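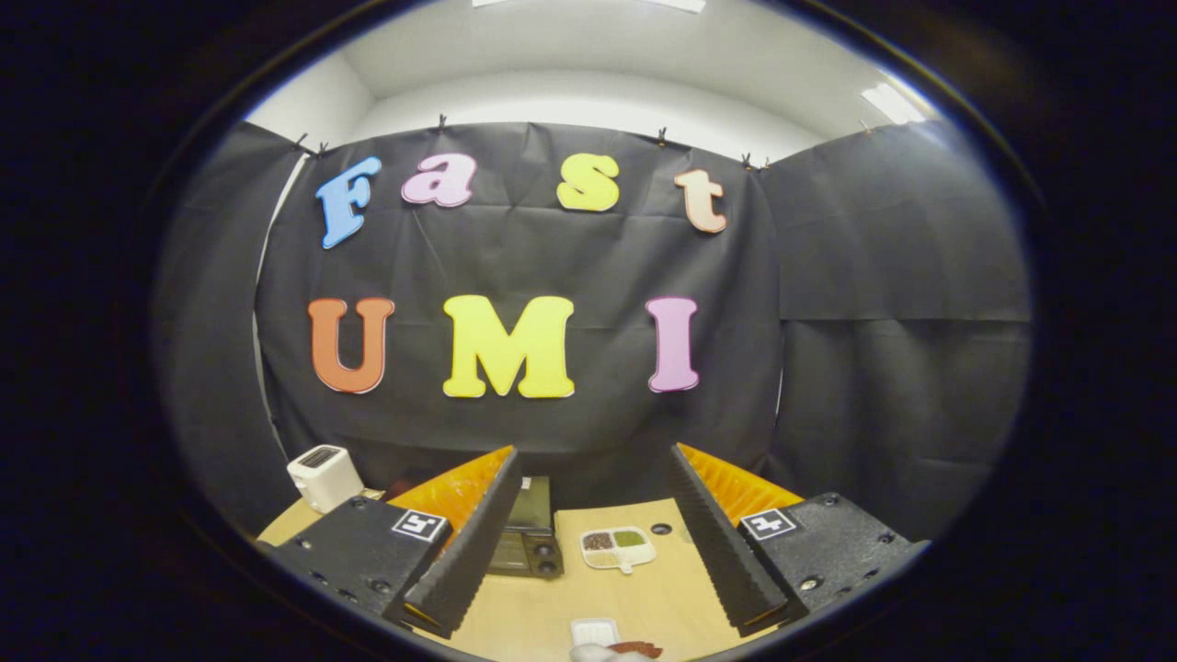

For two years the owner of Dovach has hung black cloth behind tables and put appliances in front of it. Her small company, in the town of Cekow, prepares backgrounds for people who must show kitchen goods in a quiet and equal way. The cloth is the part she likes most to talk about. At the back of the light wooden table it hangs from small black clips, and the creases are still in it. "I iron for the first visit," she told me. "After that the fabric must travel, and it has folds. I have made peace with folds." The foam letters, "Fast" in the upper line and the bigger "UMI" under it, have a thin white edge each. She considers this edge important. "Pink on black is already good. But with the white border you can read it also from the door."

I asked why black and not gray. "A white toaster on gray becomes tired," she said. "On black you see its shape immediately." A black appliance is the more difficult case, and she puts it in the middle of the table, where the pale wood helps. Next to it she likes something with color. A divided tray with three kinds of food, one brown, one green, one pale, does this work well enough.

The side panels came later. In the beginning she used only one sheet, and customers complained that they saw the whole room left and right. Now the panels curve forward. "It is like a small theater," she said, "but the actors are toasters."

Her cloth is bought from Stekach, in rolls, and the clips come in a box of 700. "I lose them everywhere. In my coat, in the car." The foam letters she keeps in flat envelopes, sorted by alphabet. The letter she is always missing is the small "e".

In September she will start to rent out complete sets, with table. She still has to decide if the table legs should fold.

Comments (2)

marrow_lane: We use the same kind of clips at our school fair. Put a strip of felt inside and they hold thick cloth much better.

tinplate8: Does she sell the letters separately?

We use cookies to improve your visit. Accept | Settings

© Åberg Interiors Letter | Contact | Back to top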